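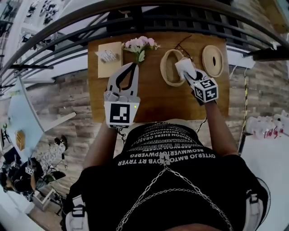

Kendgate, 2026-09-11

Open day at Pumphrey, who went?

narnbridge_nell
Just back, typing on the bus so excuse thumbs. Went to the Pumphrey open day. Better than I thought. Main thing was a table demo, person in a black T-shirt with chains over it, a white gripper on each hand, doing ordinary stuff. Flowers, little white cloth, basket. You stand behind the railing and watch. Free tea. Queue for the tea longer than the queue for the robots.

tapwasher
Went at 3. Bit of a let down tbh. Came for robots, watched somebody fold a cloth. My gran does that quicker

narnbridge_nell
Well yes but that's the point isnt it, they record the person doing it and the machine learns off the recording. They said so in the talk. Did you stay for the talk?

tapwasher
No. Parking.

oldgreybelt
Used to work in packing, 4 lines, all automated by the time I left. Those arms did one thing all day behind a cage and were brilliant at it. Cloth is a different animal. It never sits the same way twice. So I wasn't bored at all, stood there ages. The black and white squares on the grippers are for tracking, a camera reads them and works out where each hand is.

tapwasher
Fair enough on the cloth. Still think they should of had an arm moving for the public. Kids near me were asking when it starts

Jivine_fan
Mine loved it!! Youngest has been going round the kitchen with the salad tongs since we got in, picking up socks. She liked the pink flowers best and wanted to know if they get sore being grabbed. I asked one of the staff whether stems are harder than cloth and he said stems, too much squeeze and they bruise. Didn't know that.

oldgreybelt
Disagree with him there, cloth is harder. You can see a stem. Half the time you can't see where the edge of a cloth is, never mind which layer you've got hold of.

Jivine_fan
Only repeating what he told me!

narnbridge_nell
Anyone catch the number from the talk? I wrote 818 on my hand, cant remember if that was recordings or hours

kettle_on
Recordings, for the one basket task. I asked how many before it's any use and got a long answer that was mostly no. Over 60 people in that room and one microphone, so might have missed a bit.

tapwasher
818 goes at a basket. Blimey. OK that is more work than I gave them credit for

kettle_on
What nobody at the front wanted to get into was jobs. Somebody asked about care homes and it got moved along pretty quick. I'd have liked ten minutes on that and less about the building.

oldgreybelt
Same. Though in fairness the people on the tables aren't the ones who decide it. Ask at the desk, they were taking written questions.

kettle_on
Desk had packed up when I came out.

Jivine_fan
Does anyone know if the Narnbridge one is the same demo? Thinking of taking my dad, he can't stand for long so need to know about chairs

narnbridge_nell
Leaflet says same tables, shorter talk. Chairs down the left side today, not many, get there early. My stop, back later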